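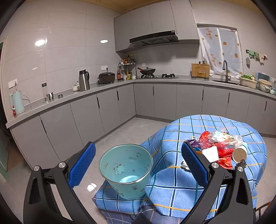 What do you clear first when the kitchen table is covered in wrappers and bags?

Start with the trash, all of it, into one bag, and only then deal with anything that needs washing or a home.

10 June 2019
By Ghizlane Farouk
3 min read

GhizlaneF wrote:
Okay so that's my short answer, and my sister thinks it's completely wrong, so I'm bringing it here. We eat at the kitchen table, we snack at it, we open packages at it, and by evening one end is a heap. Red plastic bags, a purple wrapper, a paper cup on its side. The counters I can keep up with! The kettle and the rice cooker have their spots and they stay there. It's the table that gets me.

My sister says dishes first, always. I say if you carry the cup to the sink before the trash is gone you come back, see the heap, and go watch TV.

grondby_gal wrote:
Team sister, sorry. Dishes first. If there's a plaid cloth under everything you can't wipe it down like bare wood, and a cup with a bit of water in it is the thing that's going to tip over. Wrappers can't spill. Move the wet stuff and then take as long as you like with the rest.

GhizlaneF wrote:
Hmm, okay, the water thing is fair.

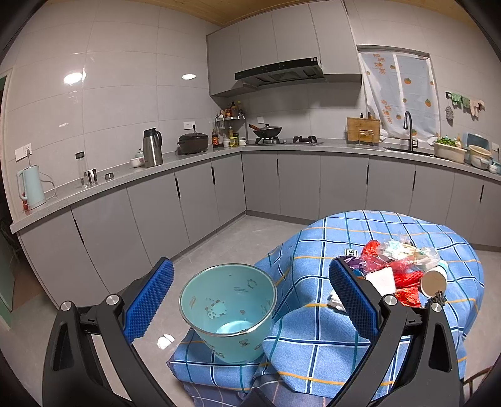 I do still think one trip with a bag is faster than three trips to the sink, though. And I like having two cloths down, blue check on top and a darker plaid under it, so a small spill doesn't scare me much. The top one came from Grondby and has been through the wash more times than I'd like to admit (it never sits straight anymore, I've given up).

Abdelaziz wrote:
You're both skipping the sorting. I keep one clean bag for anything worth saving – a clear bag with food still in it, labels, receipts – and one for real trash. I once threw out a store credit for 375 because it was under a candy wrapper. Went through the whole bin in the yard in October. Never again.

grondby_gal wrote:
375!! Okay, I would have cried.

tinroofpat wrote:
I just pick up all four corners of the tablecloth and shake it outside. Done in ten seconds.

Abdelaziz wrote:
Pat, please don't tell people that.

GhizlaneF wrote:
Ha, not with my cups on it, thanks. All right, I tried to mash everybody's ideas together. My version as of tonight:

1. Pour out anything with liquid in it. (Fine, you win, grondby_gal.)

2. Small scrubby things go together in a bowl so they stop wandering around the table. I used the teal one for the dark gray scrubber and a little white cloth. 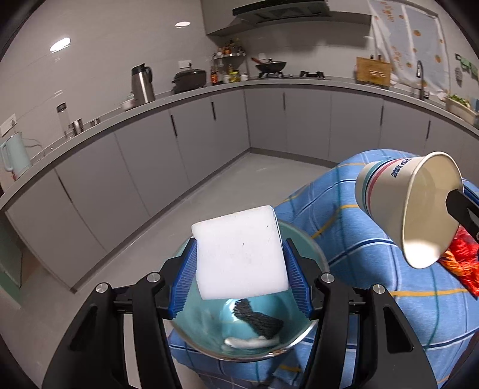
3. Look inside every bag and packet before it goes in the trash, then tie the trash bag and walk it out right away.

4. Lift the top cloth off by the corners, shake it, put it back. Try to get it straight.

grondby_gal wrote:
I can live with that list. I'd swap 3 and 4 but I'm not going to fight about it. Do you spray the cloth at all? I use Fimum on mine and my husband says it smells like a dentist.

GhizlaneF wrote:
No spray here, just the wash. My sister has read the thread now, by the way, and says number 1 proves she was right all along.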